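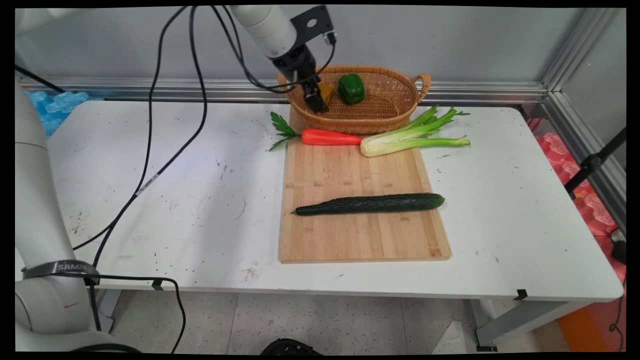
We use cookies to remember your login and your reading position. Accept / Settings

September 2024
Gergely Vida

Vegetable task, notebook of the Dindley student project

Continued from the previous entry. I write this in the evening from my paper notes, so the order is maybe not exactly the order in which we did it.

The task stays as we agreed: the vegetables are to be moved between the basket and the cutting board, in both directions, in the order the person asks for. We call the two directions "out" (basket to board) and "in" (board to basket). For the Onstead day we must show one full "out" and one full "in" without touching anything on the table, and each of them has to finish in 60 seconds. Today only one arm was moving. The second arm was parked at its side of the table and it stayed parked. I want to have the single arm version good before we go back to two arms, and the students agreed with this after some discussion.

Objects today: yellow pepper, green bell pepper, carrot with the leaves on, celery, cucumber. Wicker basket at the back edge, bamboo board in front of it. All of the set is the same as in the last session except that the tomato is removed. The tomato rolled too often and we lost more time in looking for it than in working. It can come back when the rest is stable.

Start position for "in", written down so that we can repeat it: the two peppers already in the basket. Carrot and celery in one row at the far side of the board, carrot on the left with its leaves to the left, celery on the right with its leaves to the right. Cucumber diagonal across the middle, narrow end to the left. Please keep the leaves pointing outward. When carrot leaves and celery leaves lie over each other, the arm takes one and pulls the other with it, and then the recording is useless.

Calibration

Before the first recording I did the usual check of the table corners with the pointer tool. The front left corner was good. The back right corner was off, and it was off in the same direction as in June, so I think the table has a small slope there and it is not the arm. I corrected it in the table file and not in the arm file. If somebody moves the table, my correction is wrong and must be deleted. The line in the file has my initials.

Height of the table top is 900 mm from the floor, measured again at the front edge. I write this because the old drawing has another number and two students used the old drawing for the camera stand.

Grasp height over the basket

This took most of the morning. The arm comes from above, which is good for the board but difficult for the basket, because the rim is higher than the board and the handle stands on the right end. In the first attempts the gripper went down next to the handle and touched it on the way up. The basket then turned a little, and after this every next position was wrong.

What we changed:

The approach point over the basket is now 220 mm over the table. It was lower before. The path is longer, but the gripper goes straight down and straight up, and there is no more sideways motion under the rim.

The jaws are closed to half before going down. Fully open they are too wide to go in beside a second pepper. Half closed is enough for the yellow one if it is standing with the stem up. If it lies on its side, half is not enough and the jaws push it under the green one. I have no solution for this yet except to place it with the stem up.

The approach comes from the left half of the basket and never over the handle. Deák suggested to turn the basket so that the handle would be at the back, against the rail. We tried this one time. It was better for the grasp, but the basket could then not stand so close to the rail and it took place away from the board. We turned it back. I think the idea is still good if we find a smaller basket.

Cables

The cables from the arm hang down on the left and over the front of the table. During the long moves to the left they drag on the table top and I am afraid that one day they will take the carrot with them. The students say that it has not happened. I believe them, but I would like to have a cable guide before we increase the speed. The label on the cable should stay on, because it is the only way to know which one can be unplugged when the controller is running.

I ask everybody again: do not walk between the table and the tripod during a recording. The tripod leg is close to the right side of the table and one small kick is enough to lose the camera calibration. We repeated it once already this week for this reason and it is one hour of work each time.

Recordings

At the end of the day we have 73 recordings which I consider usable, both directions together. I threw away the ones where the basket turned, the ones where a person's hand came in before the arm was back in the home position, and the ones from before the calibration correction. I did not throw away the failed grasps if the arm tried again and succeeded. There was a discussion about this. One opinion is that the training should see only clean motions. My opinion is that a model which has never seen a second attempt will not make one. We keep them in a separate folder, so both opinions can be tested with the same data.

Folder names follow the Ildale scheme: direction, first object, operator initials. Please do not add words like "good" or "final" to the folder names. The script reads the name by position and an extra word moves everything. I found this in the morning after it had put part of the carrot data into the cucumber class.

Observations for each object

Carrot: easy on the body, very bad on the leaves. Grasp in the thick third. When the arm lifts it there, the leaves hang down and cover the camera view for a moment, and the tracker loses the position. It finds it again later, so I did not change anything.

Celery: the students like to grasp it in the middle and it bends open. Better at the pale end, close to the base, where it is compact. The leaf end then drags over the table but it does not matter for the task.

Cucumber: the longest motion, because it must be turned before it goes into the basket. In the diagonal position the wrist has to turn less than when it lies parallel to the front edge, and this is why we put it diagonal. The bumpy skin holds well in the jaws. It is dropped nearly always at the same point, when the front end touches the rim. The operator sees the gripper but not the end of the cucumber. We should teach the operators to wait over the basket and lower only when the cucumber is along the long side of the oval.

Yellow pepper: see above, stem up.

Green pepper: no problem today. I have no explanation why it is easier than the yellow, as I would say that they have the same size. Maybe because we always take it second and there is then more room.

Operators

I noticed a difference between the students who learned on the board first and those who learned on the basket first. The board people are fast and a little rough. The basket people are slow everywhere, also where it is not necessary. For the training it would be better if they were more similar. My proposal is that each new operator makes the full "in" sequence with no recording until they can do it inside the time, and only then we switch on the recorder. It costs some hours in the beginning.

One practical thing: the person at the controls should say the name of the object loudly before moving. In the afternoon two people were helping and both believed the next one was the celery, while the operator was already going to the carrot. Nothing was broken. With two arms the same misunderstanding would be more serious.

Table surface

The table top is scuffed and has many dark specks and streaks, mostly on the left half and near the front edge. The segmentation takes some of the larger streaks as an object when the light is low. I tried to clean them with alcohol and they did not go away. Options are a mat or to mask this area in software. I prefer the mask, because a mat would change the height and then we must correct all grasp heights again. Deák prefers the mat. Not decided.

The board itself is fine for the camera. The bamboo is light enough that all the vegetables on it stand out clearly.

To do for next session

Cable guide for the left side, printed or bought.

Second basket, smaller, to test with the handle at the back.

Mask for the streaks, first version only.

Delete the old drawing from the shared folder, or write the right height on it.

New celery. The present one becomes soft during the day and the grasp at the base is then not the same as in the morning. I put all of it in the fridge in the staff kitchen after we finished, with a paper that says it belongs to the project. The carrot can be used one more time.

Ask Onstead if the basket may be fixed to the table. The rules say "objects shall be free to move", but I don't know if the basket is an object in their sense or a part of the place. If it may be fixed, half of my notes on the approach point are not needed any more. I will write to them tomorrow and put the answer here under this entry.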